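From: Dougal Halliday
To: Jisenley screen and radio list
Date: 24/08/2022
Subject: Re: Trovdale's regional hours, and why I'm not cheering

Flora Semple wrote:

> Good news for once. Trovdale has promised to keep the Jisenley
> newsroom open and to make 21 hours a week of local shows if the
> merger with Laing goes through. I think we should send a letter of
> support before the comment period closes. It's the best offer this
> region has had in years and I'd hate to see it slip away while we
> argue over wording.

Flora, I read the filing twice and I don't see a promise in it. The word they use is "intends." Laing used the same word in June when it took over the two morning shows up the valley, and those are now one show, read out of a studio three hours away by a man who can't pronounce the name of the river.

Look at how the 21 hours are counted. A repeat counts in full. So does a show made somewhere else, as long as a "local presenter" introduces it. By my reading you could make three hours of new material a week, run it over and over, put a friendly voice in front of a cooking series, and hit the target without hiring anyone. I'm not saying that is the plan. I'm saying the filing allows it, and I've never known an owner to do more than the filing asks.

Then there's the money. The summary says $1195 per hour for local production. What does that cover? If it includes the building and the transmitter, there is very little left for a reporter, an editor and somebody to hold a microphone. If it doesn't, I'd like to see where those costs went. I asked their office and got back a brochure.
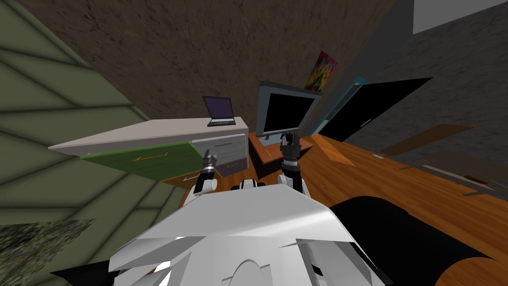
Flora's answer, when I put some of this to her on the phone, was that a weak promise is still more than we have now, and that if the merger fails Trovdale may just close the newsroom and blame us for it. She thinks we can push for better terms once they're settled in. I take the first point. I don't buy the second – once the license is transferred, what exactly do we push with?

So I won't sign a letter of support as it stands. I would sign one that asks for these:

- repeats counted once
- "local" to mean made here, by people employed here
- hours reported every quarter, in public
- a penalty that costs more than breaking the rule saves

Jandik's people got something close to the last one when their station was sold, so it can be done. If Trovdale means what it says, none of this should bother them.

I can have a draft ready if enough of you want it. Reply to the list, please, as I keep missing the private ones.

Dougal

Comments (3)

valleylistener
The penalty is the only part that matters. Everything else is a press release.

Flora Semple
I'll look at Dougal's draft, but I still want something sent before the deadline, even if it isn't perfect.

oldtuner
Does the Sunrise Farm Report count as local if they tape it at Laing's place? Asking because I think they already do.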